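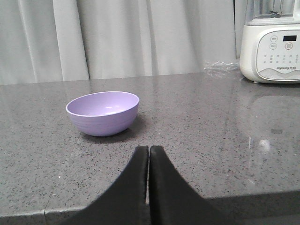
How a Robot Learns to Pick Up a Bowl

Hello, young readers! My name is Hajar Tazi and I work at Stelisitz, where we teach robots to help in a kitchen. Children who visit us ask me many times, "Does the robot know what a bowl is?" The answer is no, not at the beginning. We have to show it.

Think how you learned to tie your shoes. Maybe a grown-up held your hands and you did it together, again and again. A robot learns in a similar way. It needs examples.

What is an example?

For us, one example is one try at a small job, from the start to the end. My colleague Ehab Younis guides the robot with his hands on the controls. The two black fingers go to the light purple bowl, close on the rim, lift it and put it down in another place. While he does it, the computer saves what the cameras see and how the fingers move. One camera is small and rides near the fingers, so it always looks where they are going.

One example is not enough. If the robot sees the bowl only in one spot, it will look for the bowl only in that spot! So Ehab moves the bowl a little and begins again. For the bowl job we want 300 examples. On a good day we make 60, and then Ehab needs a rest and a glass of tea.

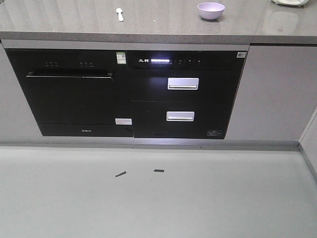
Why do we need a second camera?

Put your hand very close to your eyes. You see your fingers well, but you do not see much of the room. The camera near the fingers has the same problem. For this reason we have another camera which stays in one place. It sees more of the counter, with the bowl and also a small white spoon, and even the cupboards and the floor.

The spoon is useful too. The robot must learn that a spoon is a different thing, and that it should leave it alone when the job is "take the bowl".

What about mistakes?

Sometimes the bowl slips. We keep these tries, but we give them a special mark, so the computer does not copy them as good ones. Fouad El Idrissi checks every example on his screen before the learning starts.

Try it at home

Ask a friend to close the eyes. Put a plastic cup on the table and guide your friend's hand only with words. Move the cup and do it 3 times. Which words did you need every time, and which ones did you have to change?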